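Ticket 272 – Workroom: table, cables and the sorting box
Opened by: me (ground floor, Ratness building)
Status: open, waiting on Brevgate
Category: furniture and fittings

First entry, 9.40 in the morning

Hello! I know this queue is mostly for lights and locks, but the form only gave me so many choices, so here we are. Three things in the workroom, all a bit tangled up together (quite literally, in the case of the cables).

One – the table rocks. It's the light wood-grain one. If you lean on the front edge it dips, and whatever you're writing goes off at an angle. Two – the cables. There's always at least one going over the front of the table and down to the floor, and I've now caught my foot twice. Three – the sorting box, the cardboard one with the little compartments, is coming apart underneath and I'd like something sturdier in its place.

I did start with the obvious one and got down on the floor to look at the table feet. The carpet is the speckled blue-grey stuff, which is lovely for hiding biscuit crumbs and terrible for finding anything you drop. It took me ages to find the little plastic foot that had come off. I screwed it back in and the rocking got better, but it hasn't gone.
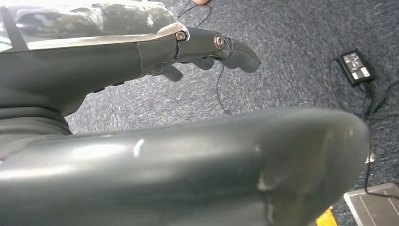 So my next thought was that the floor was out and the table was fine. I borrowed a spirit level from Olter upstairs and laid it along the carpet in a few places. Dead level by the door, noticeably off by the window end. I tried the table by the door for an hour and it hardly moved at all! Sadly it can't stay there, we'd never get the door open properly.

Update, same morning

Reply from the desk says to try turning the feet before anyone comes out. Fair enough. I've turned the one at the window end three full turns anticlockwise and it's nearly there. One more turn and it starts rocking the other way, so I've put it back to three. Please could whoever comes bring one of those wider feet with a felt base? Assefa do them, code 176 in their fittings list, and they fit the same thread as far as I can tell (I held the old one up against the drawing on the page, which is as scientific as I get).

Update, 2.15 in the afternoon

On to the cables. I've had a proper think about this one. There is a round black grommet already in a table surface in there, and it does its job nicely with the cable that drops from the box on top of the white cabinet. The trouble is everything at the other end. A laptop gets plugged in, the lead goes straight across the table and over the front, and that's exactly where your knees and feet want to be.

I tried tape first. It held for a bit and then peeled, and left a sticky line I had to get off with washing-up liquid. Then I tried a bulldog clip on the table edge, which was better, but it pinches the lead and I don't like the look of that at all.

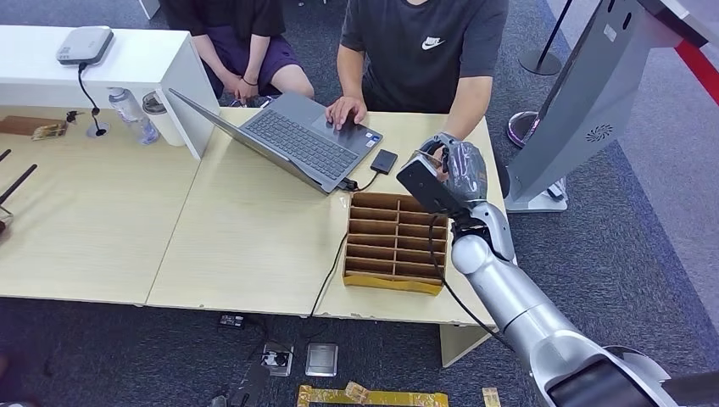
What I'd really like is a second grommet near the laptop end, so the lead can go down the back. Failing that, a stick-on cable tray under the table would do. Brevgate quoted us 31 pounds for a tray last time, fitted, and that seemed reasonable. Also, could we please agree that portable drives and other small bits live on the table and not balanced on the laptop? I've added a note to the door.

On the box: three columns, six rows, cardboard dividers, yellow tape around the front and bottom edges. I've no complaint about the layout, it's a very handy size and people do put things back where they belong. The base sags when you lift it, that's all. Slide it, don't lift it, for now. I had a look for a plastic one with the same grid and they all seem to come in fours or fives, so if anyone knows of a three by six, do say.

Update, 4.50 in the afternoon

Desk has split this up. Table foot stays on this ticket. Grommet or tray is now 299, with a note to ring Brevgate. The box has gone to supplies and I don't have a number for that yet.

Table rocked again when I leaned on the left corner just now, only slightly – I've folded a bit of card under it for tonight. Please leave the card where it is until the new foot arrives.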